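Paper on the Bench

Kraft paper is sold by weight, used by area and noticed only when it runs out. In workshops, packing rooms and conservation studios it is the usual covering for a work surface, and few of the people who rely on it could say what grade they have on the roll. The grade decides how long a covering lasts and what it leaves behind on the work.

The word kraft is German for strength, and it refers to the pulping process. Wood chips are cooked in an alkaline liquor that dissolves most of the lignin and leaves the long cellulose fibres largely whole. Mechanical pulping tears the fibres apart and shortens them, giving a weaker sheet. The brown colour comes from the lignin left after cooking. Bleaching removes it, at some cost in strength and a larger one in price.

The Medham mill makes unbleached kraft on a single machine. Zanele Pillay, its technical manager, sorts her customers by what they do to the sheet. Wrappers fold it, void-fillers crumple it, and bench users pull at it sideways. "A bench sheet is held flat and then everything drags across it," she says. "They ring up asking for the heaviest we have, and half of them want a smoother one."

Smoothness depends on the finish. Machine-glazed paper is dried against a large polished cylinder, which gives one bright face and one dull. Laid bright side up, it lets parts slide and can be brushed clean. Laid dull side up, it grips better and takes pencil well. Ribbed kraft has fine lines pressed into it and is a poor bench paper, as grit settles in the grooves.

Grain direction matters as much. Fibres tend to line up with the travel of the machine, so a sheet tears more cleanly along the roll than across it. Paper also takes up moisture from the air, and swells more across the grain than along it. A covering taped down tightly on a dry morning may show long ripples by mid-afternoon. Pillay advises leaving the cut length unrolled in the room overnight before fixing it.

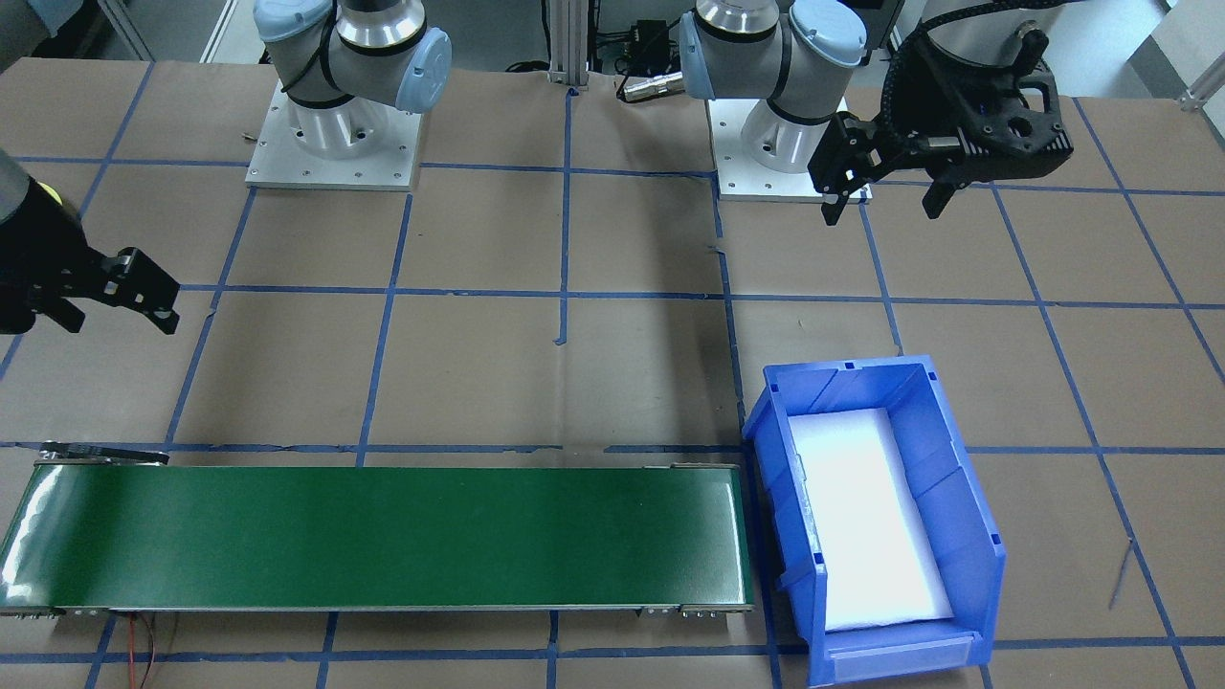

Tape and residue

Most bench users fix and mark their paper with painter's tape. The backing is a creped paper, which lets it stretch slightly and follow a curve, and the adhesive is made to let go. Ordinary masking tape has a stronger bond and will often lift a layer of fibre with it. Either kind holds harder the longer it stays down, and warmth speeds this up.

Ivana Jara tests coverings at Diltgate, a small laboratory that works mainly for bookbinders and frame makers. Her last series took 37 samples of brown kraft from ordinary suppliers and stored each one against a polished brass strip at 50 per cent relative humidity for 30 days. The unbleached sheets varied widely. Several left no mark, and the worst left a dull stain with a sharp edge where the paper had ended.

Jara puts the difference down to sulphur compounds left by poor washing. Recycled content complicates the picture, as its history is unknown. She recommends a cotton or polyester interleaf for bare silver, copper or brass, whatever the supplier claims for the paper.

Width and waste

Hallus, which converts mill reels into narrower rolls, cut 3,842 bench rolls last year. Its standard width suits a packing table and leaves an awkward strip uncovered on anything deeper. Users generally overlap two lengths, with the upper edge facing away from the operator so that sleeves do not catch it. Tichý, a smaller converter, will slit to order and charges for the offcut.

Used sheets can go for recycling if they are clean. Oil, wax and cured resin all rule them out. Small amounts of paper tape are usually accepted, but plastic tape should be stripped off first. Pillay would like to see more sheets turned over before they are thrown away. The dull side of a glazed paper is normally sound after the bright side has scuffed, and the ripples flatten if the sheet is rolled against its curl.

Related articles
Starch paste: cooking and storage
Choosing a cutting mat
What the watermark records
Reading a paper merchant's price list

Contact the editors | Copyright the publisher and contributors | Back to top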